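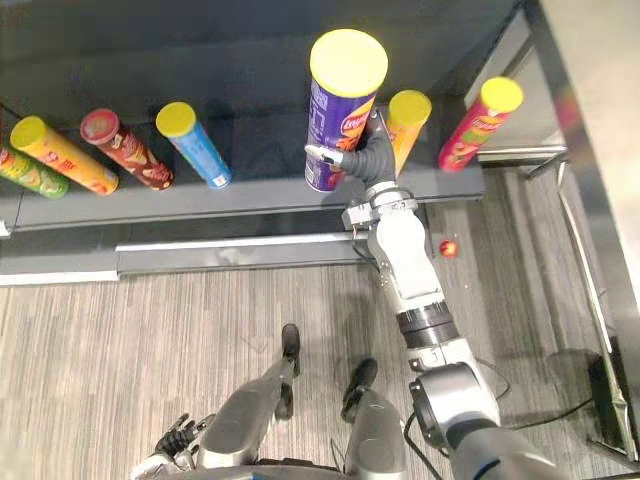 26th June. Shelf tidying, lower level. Entry by N. Kırmızıgül; read and countersigned by F. Kırmızıgül.

Purpose. To establish whether the robot can put a disordered shelf of crisps into a condition which a shop manager would accept. The question was put to the group by Nustport, whose staff carry out this work at closing time and would prefer to be relieved of it. The target in their letter is a shelf with every can upright, label to the front, and no help from a member of staff once the task has begun.

Arrangement. The lower shelf was stocked with cans of crisps in mixed colours, left leaning or lying as customers tend to leave them. Drinks remained on the upper level and were not part of the task. The Bultau planner was used with the settings agreed in the spring. Grip force was left at 2 on the Tikkanen scale for all cans, the cardboard wall being easily marked at anything higher.

Observations. Grasping is no longer the main difficulty. The hand closes on a can at mid-height without hesitation, and the purple Lay's can gave it no more trouble than any other. Placing is the weaker part. The planner considers a can finished when its base is flat on the shelf, and takes no account of which way the label faces. A shop assistant corrects this with a turn of the wrist on the way down and would not regard it as a separate step.

Leaning cans present a further problem. Where two touch, the lifting of one may disturb its neighbour, and the planner does not look again until the placing movement is complete. Fadime has asked that a second look be inserted directly after the lift. I agree, and have entered it as a request to Denum.
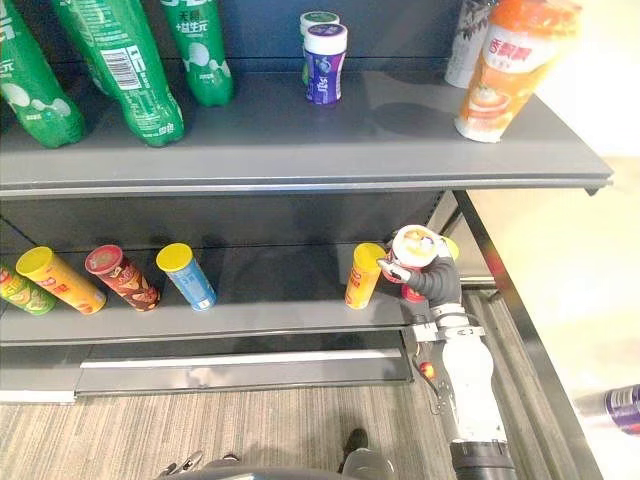
The clearance under the upper shelf also requires attention. The fingers come over the lid as well as round the side, and the present approach path allows little height for this. A person reaches in from the front with the hand low. The path should be redrawn accordingly, with the elbow kept away from the right-hand upright.

Wear. The hand has now completed 3,000 closures. The finger pads are to be inspected before any further work with card packaging. Spare pads: 2 sets in the drawer under the bench.

Assessment. In the opinion of the undersigned, the machine can at present assist with this chore but cannot be given sole charge of it. The work is steady and careful, and slow by the standard of a trained assistant. Nustport should be told so in plain terms, and no date earlier than October should be offered for a trial in their shop.

Outstanding:

- label direction to be added to the finish condition (N.K.)
- second look after lift, reply awaited from Denum
- approach path, lower shelf, to be redrawn (F.K.)
- pad inspection
- Tikkanen scale to be checked against the spring balance, last done by the previous group and not recorded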